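Guides > Table Care > Oiling Your Brisar Tabletop

Section 3: The First Coat
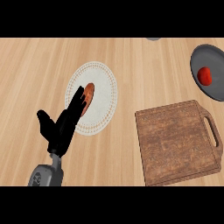
Light wood grain with a round white placemat.

Okay, my favorite part! I've oiled 22 tables by now and I still rush it if I'm not careful.

1. Take everything off the top and wipe it down with a barely damp cloth.
2. Let it dry overnight. (I know, I know.)
3. Pour out a little oil, maybe a spoonful, and rub it along the grain.
4. Wait 15 minutes, then buff off whatever's still sitting there.

Note: I keep placemats off mine for 3 days after a coat – felt-backed ones love to stick.

Caution: Oily rags can catch fire on their own. Lay them flat outside to dry, and please don't ball them up in the trash!

Questions? Write to Afshin Babaei at the Brisar workshop | © 2022 Brisar | Back to top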